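Subject: Re: [orkau-minis] Basing 80 clanfoot without losing the will to live
Date: February 22, 2022

Replying to the question from the Skodby end of the list:

> I've got 80 Orkau clanfoot assembled and undercoated, and I'm stuck
> on the bases. Do you paint first and base after, or glue the sand
> down and get it over with? Also, are the Vastport movement trays
> worth the money, or should I cut my own from card?

Sand first, always. I did my first 40 the other way and got grit stuck to every boot, plus one beard. PVA on the base, dunk in fine sand, tap, leave overnight. Then undercoat the whole lot in one go, which I realize is no comfort to a man who has already undercoated his.
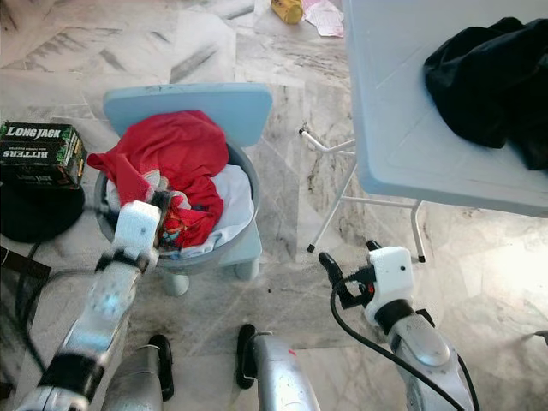 In your case I'd sand them now and brush thinned brown over the bases only. Water it down until it runs into the grit by itself. One drybrush of bone, a bit of static grass, stop. The temptation is to add skulls. I added skulls in December and I'm still adding skulls.

As for the trays, I own 4 of the Vastport ones. They're flat, they're square, and the lip is a hair too tall, so the front rank looks like it's standing in a bathtub. Card warps, though – mine curled up at the corners after the PVA went on and the spearmen slid toward the middle like guests on a bad mattress.

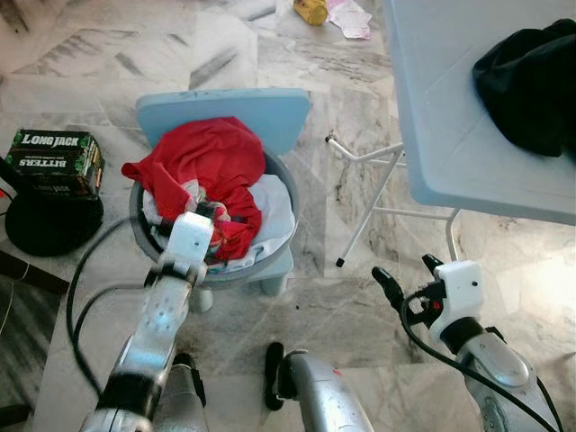 What I use now is thin steel sheet with magnets under the bases. If you order the magnets in bulk you'll get around 2,000 in a bag, and they'll arrive as a single lump. Check the polarity before gluing. I have one pikeman who hovers slightly and refuses to join his regiment.

Last thing, on ranking up: number the undersides before you put them away. The Cárdenas swordsmen in particular only fit together in one order, and I've spent more evenings finding it than playing.

Are yours on the square bases or the old round ones?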